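Gondar Court Residents' Association
Minutes of the monthly meeting, August

Present: Talha Minhas (chair), Iqra Zaidi, Lăcrămioara Rusu, Farzana Shaikh, Sinéad Mac Mathúna (minutes)

Meeting opened at 7:10 p.m. The minutes of the last meeting were accepted with one change: Farzana did not "welcome" the new parking signs. She asked what they were for.

1. Wistero compost proposal

Talha read out the offer from Wistero. They would put two sealed compost units behind Building B for a yearly fee of $3,000 and take the finished compost away or leave it for us, our choice. The brochure says a building our size will cut its trash by 41 percent. Iqra asked where that figure came from. Talha said it came from the brochure.

Lăcrămioara pointed out that the last green scheme, the Madier bottle drop, was also supposed to pay for itself and ended with us paying to have it hauled off. She is not against compost. She would like to see one building that has used these units through a full summer and hear from the people whose windows face them.

Sinéad noted that the fee does not cover the concrete pad. Wistero's letter calls the pad "a minor site cost." No price is given.

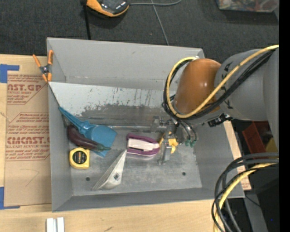

Farzana then raised the cheaper plan, which is to build our own boxes from scrap and skip the contract. She has a quote of $800 for lumber, lids and hinges. Talha liked the price but doubted the workmanship, and said he did not want to end up with a metal sheet leaned inside a bin and an orange-handled spring clamp at the corner, which is fine on a tabletop and no good outdoors with raccoons. Farzana said her quote includes screws. Iqra asked who would turn the pile in January. There was no answer to this.

Vote on signing with Wistero now: none in favor. The offer is to be held over until they send a price for the pad and the name of a current customer.

2. Hallway lights

Quintela replaced the sensors in Building A and sent the bill. The lights on the second floor still go off while people are looking for their keys. Lăcrămioara will not approve payment until someone from Quintela comes and stands in the hallway in the evening.

3. Bike room

Tags went on the unused bikes in the spring. Most of the tags are gone and all of the bikes are still there. Iqra will put up another notice, though she does not expect much from it.

4. Other business

Talha asked for ideas for the fall cookout. Deferred.

Actions: Talha to write to Wistero. Farzana to bring a drawing of her boxes. Lăcrămioara to call Quintela on Monday.

Meeting closed at 8:25 p.m.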